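Domestic Water Use - Session 4 notes
Kademico evening course, Grinddale
Handout updated Jun 23, 2024

Bring last week's meter readings. If you forgot, work from the Lalum street figures on the back table.

1. Where the water goes

Most people guess the garden. Wrong for a flat, wrong for most terraces in January too. Toilet and shower first, then taps, then washing machine. Dishwasher is usually small, depends how often it is run half empty.

Taps are the hard one. Short bursts, many times a day, no one remembers them. In the Pruitt diary exercise one household wrote down 9 tap uses in a day. The logger on the pipe had 34. Not lying, just forgetting - rinsing a cloth, wetting a toothbrush, a quick go at the basin before bed.

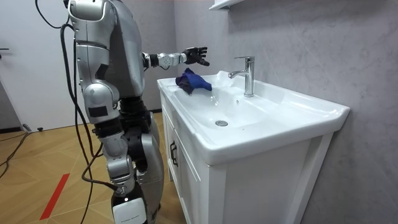 2. Measuring flow

Need: a jug with marks, a watch, pen.

Open the tap to where you would normaly have it, not full. Fill for ten seconds. Litres times six gives litres per minute. Do it three times, take the middle one. Write down which tap, hot or cold, and time of day (pressure drops in the evening on the Grinddale side).

Common mistakes:
- starting the watch before the jug is under
- testing the kitchen tap only
- reading the jug at a slant
- mixing up litres per minute and litres per use!

Per use = flow x time running. A slow tap left on can beat a fast one. See worked sums, sheet B.

3. Plug in or tap running

Shaving, face washing, hand-washing a jumper. With the plug in you use what the basin holds up to where you stop, and that is it. With the tap running you use flow x minutes. Work out the crossover for your own basin: fill to your usual level with the jug, note the volume, divide by your flow rate. That number of minutes is the break-even.

Basins vary alot, so don't borrow your neighbour's figure. Overflow holes set the upper limit, most people stop well below.
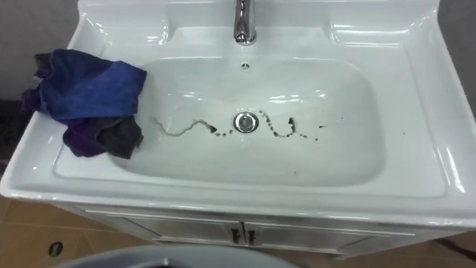 Ingrid Greenberg asked whether break-even means anything if you fill the basin twice, once to wash and once to rinse. Yes, but double the volume before dividing. Kenji Boateng got 40 seconds for a single fill and thought he had slipped a decimal. He hadn't, small fill and a fast tap.

4. For next time

Diary for two days, all taps. Compare with the meter, leave out the toilet for now. Sheet C, questions 1 to 5. Reading: pages 34 to 40 of the course pack, skip the box on leaks, we do that in session 6.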